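Soporte > Registro de denuncias > Incidencias cerradas

Inicio | Tickets | Base de conocimiento | Estado | Contacto

Categoría: Denuncias en línea / Suplantación de identidad

Ticket 1897: el formulario rechaza denuncias por suplantación de funcionario

Estado: cerrado
Prioridad: alta
Módulo: Ilum, recepción de denuncias
Asignado a: Costel Shehu
Abierto: 30 de enero de 2022

Síntoma

Al enviar una denuncia con el tipo «usurpación de funciones públicas», Ilum devuelve el error 534 («tipificación no admitida») y no genera número de expediente. El borrador se conserva, pero los adjuntos se pierden al recargar. Los demás tipos (hurto, daños, estafa) se registran sin problema. La oficina de Ninano comunica el fallo con tres denunciantes distintos, todos por el mismo asunto: un individuo que se presentaba como inspector de policía y cobraba por adelantado una supuesta plaza en la academia.

Entorno

Ilum en producción, nodo de Ninano. Navegador indiferente, reproducido en dos. El nodo de Kershaw no presenta el error con los mismos datos.

Reproducción

1. Nueva denuncia, tipo «usurpación de funciones públicas».
2. Marcar «el autor se identificó como agente».
3. Dejar vacío el número de placa.
4. Enviar.

Si se rellena el número de placa con cualquier valor numérico, la denuncia entra. Se ha pedido a Ninano que no use esa vía. Un número inventado queda en el atestado y después se cruza con el censo de personal.

Seguimiento

Nota 1 (C. Shehu). Revisado el registro del nodo. La petición llega completa a Alla, el servicio de validación, y es Alla quien la rechaza. El campo «placa» figura como obligatorio cuando la casilla de agente está marcada. La regla es correcta para quejas contra agentes reales, donde el denunciante suele tener el dato, pero se aplica también a la suplantación. En Kershaw la tabla de reglas es anterior a septiembre y no incluye esa condición.

Nota 2 (oficina de Ninano). Confirmamos que ningún denunciante dispone de número de placa. Uno aporta copia de una credencial sin numeración. ¿Se puede tramitar en papel entretanto? Tenemos a una persona esperando en ventanilla.

Nota 3 (C. Shehu). Sí, en papel con el impreso 13 y sello de entrada. Conservar la hora de presentación, que habrá que introducir a mano después. No abrir el expediente como «estafa» para salir del paso: cambia la unidad de destino y la reclasificación exige oficio. 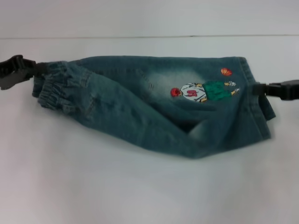 Nota 4 (C. Shehu). Preparada la corrección en Alla. La condición pasa a depender de dos campos: casilla de agente marcada y tipo «queja contra personal». Probado en preproducción con 37 denuncias simuladas, con placa y sin ella. Todas obtienen número. Las quejas sin placa se siguen rechazando, como corresponde.

Nota 5 (C. Shehu). Desplegado en Ninano. El primer envío vuelve a dar 534. La caché de reglas no se había vaciado. Reiniciado el servicio y repetido el envío: correcto.

Nota 6 (oficina de Ninano). Introducidas las tres denuncias presentadas en papel. La hora manual se guarda, pero el justificante impreso muestra la de grabación.

Nota 7 (C. Shehu). Reproducido. La plantilla del justificante lee el campo equivocado. No bloquea la tramitación, se trata en ticket aparte. Hasta entonces, adjuntar al justificante copia del impreso sellado.

Causa

Regla de obligatoriedad demasiado amplia en la tabla de Alla, introducida en la actualización de septiembre.

Solución

Condición restringida al tipo «queja contra personal». Vaciado de caché añadido al procedimiento de despliegue.

Pendiente

- Actualizar la tabla de Kershaw con la regla ya corregida.
- Pérdida de adjuntos al recargar el borrador: sin diagnosticar, afecta a todos los tipos.
- Hora del justificante.

Etiquetas: Ilum, Alla, validación, error 534, usurpación de funciones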